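Setting up a shared robot bench: a working procedure

Last updated: November
14 comments | 36 shares

This page covers how we set up, check and hand over a bench robot that several people use in the same week. It applies to small arms doing pick-and-place work on a fixed table. It doesn't replace the risk assessment for your own cell or the manual for your arm. Where the manual is stricter than this page, follow the manual.

The first draft was written by Sugeng Ngui for the Arken bench and later adapted for Visar, which has a shorter reach and a different stop circuit. Danang Tjoa added the part on handover.

Before you switch on

Read the last entry in the bench log. If it reports a fault and there is no signature under it, leave the arm off and find the person who wrote it.

Walk round the table. Look for tools left on the surface, cables across the floor and anything hung on the arm. Check that the marked edge of the work area can still be seen. Tape wears at the corners first, and a worn corner should be replaced the same day.

Put a hand on the base of the arm and try to rock it. There should be no movement at all. Do the same with whatever you have fixed to the table. A work surface that slides by a couple of millimetres will spoil every taught position on it, and you may spend a morning looking for the fault in the program.

Check the tool last. The clamp that holds it to the wrist should be tight and the cable or air line should have enough slack for the full turn of the last joint. Turn the joint by hand if your arm allows it with the brakes released. Otherwise check the slack during the first slow run.

Stops and speed

Test the emergency stop every Monday and after any change to the wiring. Start a slow move well clear of the table, press the button, and confirm that the arm halts and stays halted when you release the button. It must need a separate reset. Enter the result in the log even when all is well.

Use the reduced speed setting for the following:

- the first run of any new or edited program
- the first run after a tool change
- any run where someone is teaching positions
- the first run after the arm has been moved or knocked

Three clean runs at reduced speed are enough before you go up. If one of the three needs a correction, make the correction and start the count again. People are tempted to carry on from two. Please don't.

The person running the program holds the pendant. They don't put it down to type or pass it over while the arm is moving.

Laying out the work

Use objects that are easy to tell apart by colour and outline, especially when a camera is guiding the picks. Plain blocks are good for this. Keep a written list of the set and store it with the blocks, so the next person can see whether one has gone missing.

Leave enough room round each object for the gripper to come down without touching its neighbour. We use the width of the open gripper plus a finger's width on each side. If you are testing crowded layouts on purpose, say so in the log and stay at reduced speed for the whole session.

Don't place work at the very limit of the reach. An arm stretched nearly straight can swing a joint quickly for a small movement at the tip, and the path is hard to predict by eye.

Set a height below which the tool may not go, and set it from the actual work surface. On the Arken bench someone had measured from the metal table and then fitted a board on top. The limit was wrong by the thickness of the board, and the tool went into the wood on the first pick. If you add, swap or turn over a surface, measure again.

Approach from above wherever the task allows it. Teach a clear point over each pick and each place, and make the arm pass through it both on the way in and on the way out.

During a run

Stay outside the marked area while the arm has power. If a block falls over, stop the program, wait for the arm to settle, put it into the protective stop and then reach in. Pausing from the laptop doesn't count as a stop, because a script can resume by itself.

For long unattended runs, the guard must be closed and the run must have been agreed with whoever is in charge of the room. The longest we have approved is 3,000 cycles on Visar, with a check of the tool fixings at the halfway point.

Write down dropped parts, missed picks and odd noises with the cycle number. "Missed one at 111" is a useful note. "A bit unreliable" tells the next person nothing.

Handing over

Move the arm to its rest position and close the program. Save your version under a new name and leave the shared one as you found it. Clear the bench unless the next user has asked for the layout to stay.

The log entry should give the program name, the tool fitted, the height limit in use and any fault, however small. If you changed a setting, write the old value beside the new one. Danang's rule is that the next user should be able to start from the log alone without ringing you up, and he does send entries back.

If the two of you overlap, run one slow cycle together before you leave. It takes very little time and usually brings up something that was left out of the log.

Changes to this procedure

Send suggested changes to Sugeng with the bench name and the section heading. Small wording changes go straight in. Anything that affects stops, speed or access is tried on one bench for two weeks first. 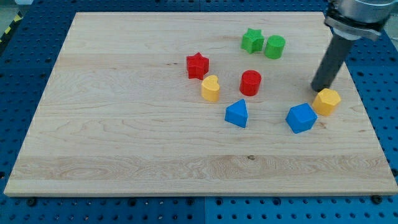
When does the height limit need to be set again?

Set it again whenever the work surface or the tool changes, and do the next run at reduced speed. A new surface of the same type still has to be measured.

Contact the bench team | Copyright Arken and Visar bench users | Back to top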